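Open Day at the Drurkholm Robot Lab: Your Questions
Last updated: November 8, 2019
2 min read

What can I see at the open day?
Our two-armed robot at work in a simulated bedroom! The big screen shows you what the robot's own cameras see, so you get its arms, the table and everything on it from very close up.
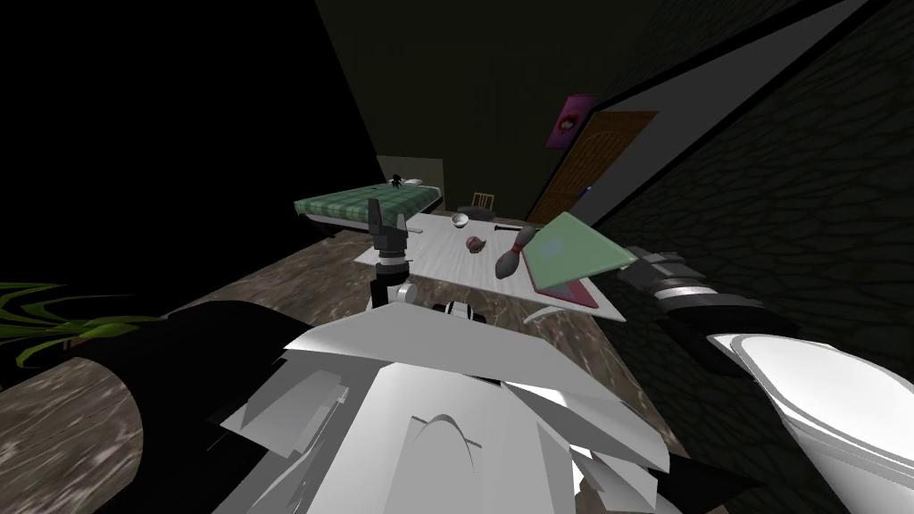
Yesenia Villanueva runs the demo and she loves being interrupted, so ask away. She has set up 40 different rooms, and visitors vote on which one to load next — the bedroom won easily in August.

Is there a real robot too?
Not at this one. Everything runs in simulation, and that's half the fun. You can try a risky reach, knock something over and reset the room with one key.

Can I drive the arms myself?
Yes, please do! Turns last four minutes. Aníbal Cárdenas will show you the hand controls and then let you get on with it. Most people start by lining up the two fingers with something flat, and it's harder than you'd think when the gripper fills half your view.

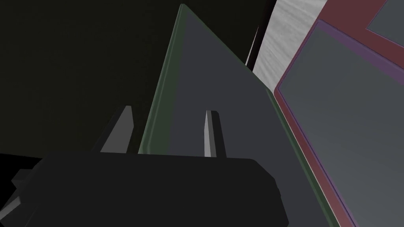
Is it OK for kids?
Very much so. Children under eight need an adult next to them at the controls.

Where are you, and do I need a ticket?
We're upstairs in the Kostiuk building in Lilirville, room 19. Entry is free, no ticket needed. The elevator is to the left of the front desk.

Can I take the rooms home?
Bring a USB stick and Yesenia will copy the bedroom files for you.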